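Namau Museum to Open Bollia Sewing Machine Records in May

NAMAU – The Namau Museum of Household Industry will open the surviving business records of the Bollia Sewing Machine Company to the public in May, the museum announced. The collection fills 41 boxes and includes serial number ledgers, dealer correspondence, parts lists and a nearly complete run of printed instruction books.

Bollia machines were assembled in Namau and sold through department stores and mail-order houses, often under the store's own name. Owners have had difficulty dating them for that reason. The ledgers record the serial number, the cabinet or case supplied, the badge applied and the store to which each machine was shipped.

The records came to the museum from the Escobedo Appliance Company, which bought the Bollia plant and later closed it. They had been kept in a company warehouse and were transferred under an agreement signed last fall. Escobedo retains ownership of the Bollia trademark. The museum holds the papers and may reproduce them for research and repair purposes without charge.

Cataloging took 18 months. Museum staff report that two ledgers are missing and that a third has water damage affecting the first 12 pages. Machines with serial numbers beginning with the letter K fall within the missing ledgers and cannot be dated from the collection at this time. The museum asks any person or institution holding Bollia shipping records to contact the archive.

The first items to be made available will be the instruction books and threading charts for seven models, including the straight-stitch portable and the treadle head sold with the Dorko cabinet. Bobbin and needle specifications are listed in each book. Scanned copies may be requested by mail or collected in person at the reading room. Wiring diagrams for the motor and foot control will follow after review by a licensed electrician, and the museum advises owners not to operate a machine with cracked or brittle wiring.

Requests to date a machine should include the full serial number, which is stamped on the bed to the right of the pillar, and the wording of any badge on the arm. Requests will be answered in the order received. The museum does not appraise machines, offer repairs or accept machines for donation without prior written approval.

The reading room will be open by appointment from 10 a.m. to 4 p.m. A small display of Bollia badges, attachments and advertising cards will be installed in the lobby and will remain in place through the summer. Admission to the lobby is free.

Appointment forms will be posted on the museum's website ahead of the opening.

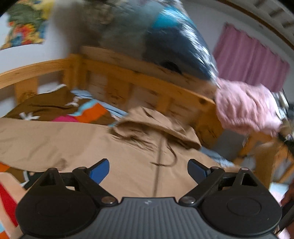 Photo credit: Namau Museum of Household Industry

Filed under: Collections, Sewing Machines, Museum News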